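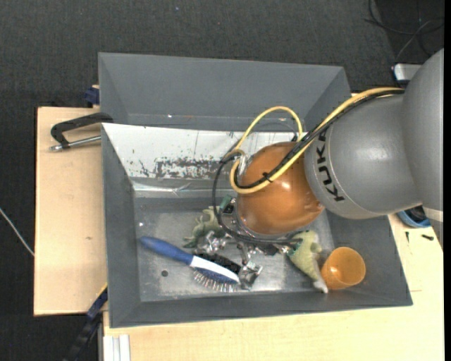
Do local papers that report an arrest also report how the case ended?

Most of the time they don't, at least in the two towns we studied, and when they do the second story is shorter and harder to find.

4.2 What happens after the first story

We went into this part of the work expecting a dull result, and it became our favorite section to write. The Gallthorpe and Mokthorpe papers both cover the police beat closely. Read a month of either one and you get a lively picture of who was charged, with what, and on which street. Read the next 11 months and most of those people simply drop out of view. A charge of child neglect that led the front page in June may end in a dismissal, a plea or a trial, and a reader with only the newspaper to go on would have no way to tell which.

To follow cases across time we used Vovov, a searchable archive of both papers, and matched each arrest story by hand against the public court docket. Lo, the small tagging program we wrote for the project, flagged later stories that shared a defendant's name or a street address with the first one. It made some wonderful mistakes (a high school wrestler and a burglary suspect with the same name kept turning up together), so every match was read in full by two of us before it was kept.

What struck us most was how the wording changed. First stories are full of detail: the unlocked door, the neighbor who called, the time of night the officers arrived. Follow-ups, where they exist, are written in the language of the docket. "Charges were dropped" often stands alone, with no word on why, and in several cases the follow-up did not mention the earlier story at all. Someone who missed the arrest would hardly know what was being dropped!

Placement matters too. In Gallthorpe, first stories ran mostly on page 1 or page 3. Follow-ups ran deeper in the paper, usually inside a weekly court list of over 20 names set in small type. Mokthorpe has no court list, and its editors seem to decide case by case. That gave us fewer follow-ups overall but, to our delight, fuller ones. A few went back to the family involved and explained what the court had heard, and these are some of the best pieces of local reporting in the whole sample.

Cases involving children deserve a separate note. Both papers withhold the child's name, as they should, and many also withhold the parent's name to protect the child. Lo has nothing to hold on to in such stories, and we had to rely on dates and charges. We may have missed follow-ups here, so the rates for this group should be read as low estimates. Section 4.3 takes up the online versions, where an old arrest story can be updated in place and the picture is a good deal brighter.

Figure 2. KUKA robot arm over a gray bin holding a small assortment of objects.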